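Zosirano ouvre la troisième saison de son vestiaire sportif solidaire et lance un appel aux clubs

L'association Zosirano a le grand plaisir d'annoncer la réouverture de son vestiaire sportif, installé depuis le printemps dans les anciens bureaux de la maison Thaler, à deux pas de la gare routière de Skukine. Les familles y trouveront, comme les années précédentes, de quoi équiper leurs enfants pour la rentrée des clubs — maillots, shorts, survêtements, chaussures à crampons — contre une participation libre, que chacun fixe selon ses moyens et sans avoir à présenter le moindre justificatif.

La saison dernière, 372 familles ont poussé la porte du vestiaire et 2632 vêtements y ont trouvé un nouveau propriétaire, ce qui a dépassé, et de loin, tout ce que la petite équipe avait osé espérer en mars, quand les premiers cartons sont arrivés du club de handball de Vellen. Que toutes celles et tous ceux qui ont vidé leurs armoires, lavé, plié, recousu un élastique ou simplement parlé de nous à leurs voisins en soient ici très chaleureusement remerciés !

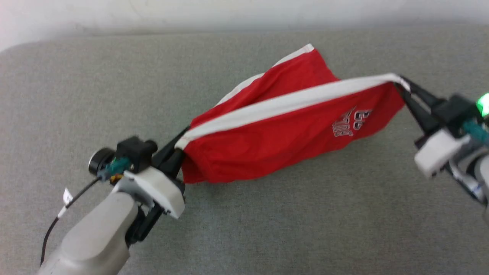 Skukine, le 17 juillet 2018 — Pour cette nouvelle saison, 18 clubs de la vallée se sont déjà engagés à organiser une collecte auprès de leurs adhérents, et Zosirano serait très heureuse d'en accueillir d'autres, quelle que soit la discipline. Les tailles enfant, de six à douze ans, sont de loin les plus demandées, ainsi que les tenues de gymnastique et de natation, qui manquent chaque automne.

« On grandit vite à cet âge-là, et un short porté une seule saison a encore de belles années devant lui », souligne Mahlet Hailu, présidente de l'association. « Nous voulons qu'aucun enfant ne renonce à s'inscrire parce que la tenue coûte plus cher que la licence. »

Les dons sont reçus propres et secs, si possible par paires attachées pour les chaussures. Les vêtements floqués au nom d'un joueur sont acceptés avec plaisir. Un atelier de couture, animé par Ludmila Bednárik, se tiendra également sur place pendant toute la rentrée pour les ourlets, les fermetures récalcitrantes et les écussons à poser, et l'on peut tout à fait y venir sans savoir enfiler une aiguille.

Les clubs intéressés recevront sur simple demande des affiches et des sacs de collecte. Contact presse et partenariats : Rozália Štefanec, association Zosirano, Skukine.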